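Section 4: Your First Shift with the Picking Cell

By now the arm is bolted down, the bins are in place, and the safety check in Section 3 has been signed. Good! This is the part of the guide most crews look forward to. The cell takes over the reaching and lifting at the mixed-goods bench, and you get to do more of the work that needs a person's judgment. Give yourselves a full, unhurried shift for it.

This section is written for the people who stand at the bench every day. You don't need any programming background. If you can run the Skamen label station, you can run this.

4.1 What changes at the bench

Before the cell, one person emptied each bin by hand, turned every item to find its label, and set it on the belt. With the cell running, that person becomes the cell lead. The cell lead fills the bins, watches the pick queue on the Pancombe panel, and decides what to do with anything the arm passes over. It's a more varied job, and people who have done both tell us their shoulders notice the difference by lunch.

The second person at the bench keeps the same title and the same break times. The main change is where they stand, because the belt side now stays clear while the arm is live.

At our Holmgren site the crew rotates the cell lead role every shift. We like that a lot. Everyone learns the odd habits of the machine, and no single person ends up being the only one who can restart it.

4.2 Before you start

1. Walk the painted line around the cell and clear anything that has crept over it: carts, brooms, totes, lunch bags.

2. Check that both bins sit flat. Push down on each corner. A bin that rocks will throw off every pick that follows.

3. Tighten any clamps holding a bin or a side board. Hand-tight, then a quarter turn more.

4. Look at the cables along the wrist of the arm. They should have some slack and no pinches.

5. Press and release both stop buttons. The panel should show STOPPED each time. If it doesn't, go back to Section 3 and do not continue.

CAUTION: Never reach into a bin while the panel shows READY or PICKING. The arm can start moving without a sound. Press PAUSE, wait for the panel to turn amber, then reach in.

4.3 Loading the bin

For your first run, go small. A handful of different items teaches you more than a full load, and you can see what the gripper is deciding as it works.

1. Press PAUSE and wait for amber.

2. Place a few items in the front bin with space between them. Mix the shapes: something round, something flat, something with an awkward corner.

3. Lay items down gently. Dropping them in tends to send them all to one wall.

4. Step back behind the line and press READY. 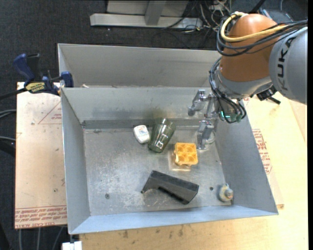
5. On the panel, choose LEARN PICK and press START. The arm runs at low speed in this mode, so there is plenty of time to watch each approach.

6. When an item is skipped, leave it alone until the cycle ends. The cell often comes back for it from another angle, and it's a real pleasure to see it work out a pick it refused a minute earlier.

7. At the end of the cycle, the panel asks about every skipped item. Choose TRY AGAIN, MOVE BY HAND, or NEVER PICK. Your answers are saved for the whole crew.

Note: Clear and shiny items are harder for the cell to see than dull ones. Expect more skips with glassware. Turning the item often helps, and so does switching off the overhead lamp closest to the bench.

Note: The maximum item weight is 700 grams. Heavier goods go straight to the hand bench.

4.4 Moving up to normal speed

Stay in LEARN PICK until the panel counts 200 clean picks. You can spread these over several shifts. The counter does not reset when you power down. After that, the NORMAL button lights up and the cell lead may switch over.

Scratches on the bin floor are fine and do not affect picking. Dents are another matter. Swap out a dented bin at the end of the shift and tag it for repair.

If the arm stops with code 16, an item has slipped during a lift. Press PAUSE, pick up the item, check it for damage, and press RESUME. Code 633 means the gripper did not close fully. Call your Jarska service contact for this one and leave the cell stopped until you have spoken to them.

4.5 Talking it over

Please do take ten minutes at the end of the first shift to sit down as a crew. Write down which items gave trouble, where people wanted to stand, and anything that felt rushed or uncomfortable. Several of the best changes in this edition started as notes from a bench crew, including the amber PAUSE light and the longer delay before restart.

Bring the pace up in that talk too. The cell can be slowed down at any time from the panel, and the cell lead doesn't need a supervisor's code to do it. The machine should fit the rhythm of the bench, and you know that rhythm better than we do.

Keep the notes in the folder under the panel. You will need them for Section 5, where you set up the item list for the back bin.

Contact Jarska Support | © 2026 Jarska | Back to top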